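Care of Show Saddles and Rodeo Tack

Sweat left on leather dries to salt, and salt pulls oil out of the fibers. Wipe down the cinch, latigo and fenders with a damp sponge after each ride, before the leather stiffens.

Use glycerin soap with as little water as possible. If it foams, the sponge is too wet. Let the saddle dry on a rack, away from heaters and direct sun.
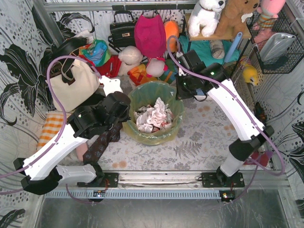

Oil only clean leather. Apply 2 thin coats of neatsfoot oil to the rough side and leave them overnight – a single heavy coat darkens the skirts and weakens the stitching. Keep oil off suede seats.

Silver conchos should be polished before the leather is conditioned. Slide a piece of thin card under each one to keep polish off the tooling.

Hang bridles on a rounded bracket. A nail puts a crease in the crown, and the strap will crack there first. Check the Chicago screws in May and again before each show.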